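Evening, and I have read the leaflet twice now. Larkano would like me to believe that a metal lunch box will change how I eat. It says so on the first page, in green. It also says the average household throws away 700 plastic tubs in a lifetime, and doesn't say who did the counting.

I bought the thing anyway, so I'm in no position to sneer. It was the divider that got me. I have spent years opening a tub at my desk to find that the beetroot has visited everything else, and a wall down the middle seemed worth paying for. Whether it is worth what Larkano charges is another matter. There's one in the Zupan shop near the station for a good deal less, and I'd bet a week's lunches they come out of the same factory. The woman at the till in Zupan thought so too, though she may say that to everyone.

What bothers me is the sizes. One side for the proper food and a narrow one for, what, grapes? The leaflet suggests "nuts or a treat". I am an adult and I don't pack myself a treat. I suppose it might take a boiled egg, or two if I halve them. Rice and beans on the big side, pickles on the small one. That's as far as the planning has gone.

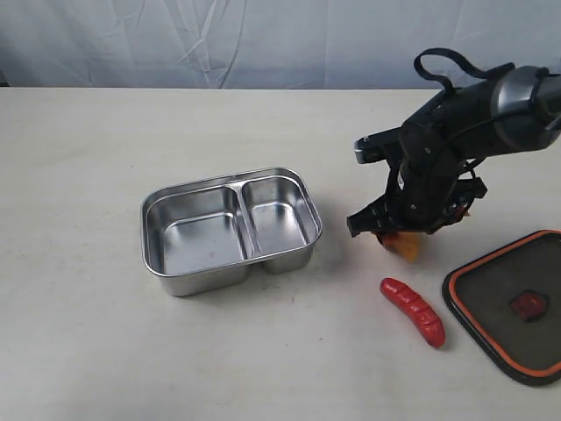 Prokberg, April

Brought it with me, as there's a kitchen at the flat and no sense buying lunch at museum prices all week. Stainless steel, two compartments, rounded corners so there's nowhere for old sauce to hide. I'll give them the corners. The rim is very bright and makes the rest of it look better than it needs to.

First try was leftover potatoes on the left and pickled cucumber on the right. I ate it on a bench behind the town hall with the wind coming straight up the hill. The wall held. Not a drop went over, but then I had carried it flat in both hands like a birthday cake, so I don't think that counts as a test. Tomorrow it goes in the rucksack on its side, in two plastic bags, and we'll see.

Still not sure about the lid. Larkano calls it "leak resistant", and I have learned to be careful with the word resistant. My watch was resistant. My walking boots were resistant until the first puddle.

Also they claim it will last through 4000 washes. At one a day that is nearly eleven years. Will anybody be checking? I could write to them in eleven years and complain, and I expect they will be called something else by then.

Washing up here is a chore, for what it's worth. The tap coughs, and the only thing in the cupboard is a bottle of Barulell, which claims to cut through grease in 50 seconds. I stood there and counted. It had cut through some of the grease. I used more Barulell, which I imagine is how they make their money. The big side wipes out in one go. The small side is a nuisance, as my hand doesn't fit flat and I have to go in with two fingers and the corner of the sponge. Steel does at least let go of the smell of pickle, or so far it has. My old plastic tubs never forgave an onion.

Leaving it upside down on a tea towel overnight. Need eggs, and something that isn't potatoes. Must ask downstairs whether the shop by the bridge opens before eight, as the card in its window gives one time and the door another.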